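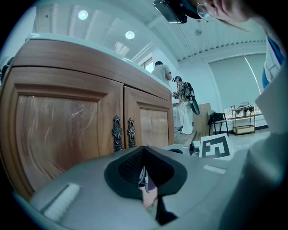

Bokidside Home Woodwork Club - Members' Forum

Kitchens and Cabinets > Cleaning up wood doors with arched panels

gcheetham
Posted July 3, 2020

I have a low cabinet to sort out before the kitchen gets used again properly. Wood doors with a raised, arched panel, reddish-brown colour, white countertop on top. The doors are solid enough and they close. What bothers me is the finish on the wide left-hand door. There are small scratches across it and when the light hits it you see streaks as well. The narrower door has had less use.

The handles are the dark metal ones with the scrolled backplates, set close together where the doors meet. I'd like to keep them. My wife would like them gone.

Questions are whether I can fix the scratches without stripping the door, and what to do about the handles. I don't want to spend a lot. The cabinet is around 30 years old and came with the house.

Gareth Cheetham

plane_jane
How deep are the scratches? Run a fingernail across one. If it doesn't catch, it's only in the clear coat and you can most likely polish it out or at least dull it down so it doesn't show. If it catches you are into the colour and that's a different job.

Wash it first either way. Half of what people call scratches is cooking grease with wipe marks in it.

gcheetham
Nail doesn't catch on most of them. One near the bottom of the door it does, a bit.

I washed it with dish soap last weekend and it looked the same when it dried.

Torrens_Tom
Dish soap leaves a film if you don't rinse it, and that would give you streaks all on its own. Wipe the door down with a cloth wrung out in plain warm water, then dry it right away with an old towel, going with the grain. Do that before you buy anything.

If it's still streaky after that, somebody has used a silicone spray polish on it at some point. Very common on kitchens of that age. Mineral spirits on a rag will lift most of it. Open a window.

sawdust_bylaw
I'd skip all that and paint them. Arched panel doors in reddish wood date a kitchen more than anything else does. With a white countertop you could go a soft grey or a dark green and the whole thing would look new. I did ours in April, two coats over a bonding primer, and I'm happy with it.

plane_jane
He didn't ask about paint.

sawdust_bylaw
He asked what to do about a scratched door. Paint is one answer. It's a cheaper one than people think.

Torrens_Tom
It's cheap until it chips, and on a raised panel it chips first along the edge of the arch, where everybody can see it. Then you're touching it up every year. I've stripped enough painted doors to be against it unless the wood underneath is no good. Wood with a decent grain and only surface marks, leave it alone.

sawdust_bylaw
Mine haven't chipped.

Torrens_Tom
It's been since April.

gparsons
Moderator here. Both views are fair, carry on, but keep to the cabinet please.

For the original question, we had a door much like that at the bench night over the winter. What worked was this order:

Rinse and dry as Tom says.
Mineral spirits on a clean rag, leave it overnight.
Proltorer paste on a soft cloth, small amount, with the grain. Don't go in circles.
Buff, wait a day, look at it in daylight and do the bad spots again.

For the scratch that catches your nail, use a wax stick a shade lighter than the door. Darker always shows. Red-brown woods are awkward to match so buy 2 sticks and mix them. Try it on the inside face of the door first.

Gareth Parsons

maplemarg
Take the handles off before you polish. Paste gets packed into the scrollwork on those backplates and dries white. I spent an evening with a toothpick getting it out of mine.

Also tape the screws to the inside of the door so you know which came from where.

gcheetham
Thanks all, and to the other Gareth. That's a good tip about the handles. I had planned to work around them.

On the handles themselves, does anyone know if they can be swapped without leaving holes? I could get plain bars to keep the peace at home.

Torrens_Tom
Measure from the centre of one screw to the centre of the other. If it's a standard spacing you can get a bar to fit. The bigger problem is the backplate. The wood under it has been covered the whole time, so it'll be a different colour from the rest of the door and you'll have the outline of the scrolls showing on both sides of the bar.

maplemarg
Can confirm. Mine had an outline you could read from the hallway. It does fade in, but it takes a couple of years.

sawdust_bylaw
Wouldn't be a problem with paint.

plane_jane
That one I'll give you.

If you keep the originals, don't polish them back to bare metal. A dark finish like that is often a coating and once it's through in one place it looks worse than if you'd left it. Soft brush, a bit of soap, dry them well. A very thin wipe of paste wax if you want.

If you do replace them, Lisosik make a plain pull with a long narrow plate that covers most of the old mark. I put them on a client's sideboard. Not cheap.

gcheetham
Took one off tonight to look. The outline is there, quite strong, darker than the rest. Spacing came out at 41 mm, which doesn't match anything at the hardware store.

So the handles are staying for now. I showed my wife the mark on the door and she said to put it back on.

Rinse and dry got rid of a fair bit of the streaking, so Tom was right about the soap. Doing the mineral spirits tomorrow.

Torrens_Tom
Good. Check where the countertop meets the top of the cabinet while you're down there. Water gets in under that edge and runs down behind the doors. If the seal is gone, run a new bead before you wax anything, as silicone won't stick to wax.

gcheetham
Will look. It seemed all right but I haven't been on my back under it.

gparsons
I have most of a tin of Proltorer left if you want to borrow it instead of buying one. I'm at the Peixoto Street shed on Saturday until 4. Bring the narrower door along if you like and we can try the wax sticks on the inside of it, under decent light.

gcheetham
I'll be there. I'll bring the wide one, though. That's where the scratches are.

maplemarg
Bring the screws too.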